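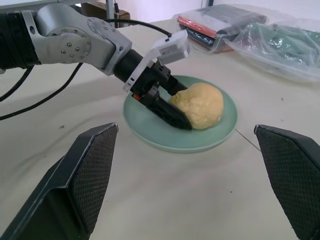 Fig. 7. Ball of yellow dough on a cloth-covered table.

5. Making and resting the dough (Zelenák table roller, manual and motor models)

Read section 4 before you start. The roller must be fixed to the table and the crank must be removed.

5.1 Mixing

1. Weigh 600 g of flour. For a smaller portion, use 200 g and reduce the eggs in the same proportion.
2. Put the flour in a wide bowl and make a hole in the middle.
3. Add six eggs of medium size. Break each egg in a cup first.
4. Mix with a fork from the inside to the outside, until the fork becomes difficult to move.
5. Continue with the hands for ten minutes. The dough is ready when it does not stick to the palm.

Note: Flour in December is often drier than in summer, if your kitchen is heated. Add water by the teaspoon, never by the cup.

5.2 Resting

1. Form one ball and cover it with a bowl.
2. Leave it for 30 minutes at room temperature.
3. Press with one finger. If the mark comes back slowly, you can go to 5.3. If it comes back at once, wait ten minutes more.

Caution: Do not put dough directly from the refrigerator into the roller. Cold dough is hard and can damage the scraper – this damage is not covered by the warranty.

5.3 First pass

1. Set the dial to 1 (widest).
2. Cut the ball in four pieces. Keep three of them covered.
3. Flatten one piece by hand until it is as thick as your finger.
4. Attach the crank and turn it slowly. Do not pull the sheet from below.
5. Fold the sheet in three and pass it again. Repeat five times before you change the dial.

Caution: Keep fingers, sleeves and long hair away from the rollers. With the motor model, unplug the cable before you remove any dough that is stuck.

Note: Never wash the rollers with water. Let the remains dry and brush them away. Spare brushes have the order number 2430 and are sold by Stolevell.

Revised 3/1/26

Comments (3)

bodutness_kitchen
Dial 1 five times is too much for me, I do three and the sheet is fine.

Zultside
Does 5.1 work with semolina? Mine cracked at the edges on the second pass.

pastafan1000
@Zultside half semolina and half flour, and let it rest a full hour. Worked for me on the old manual model.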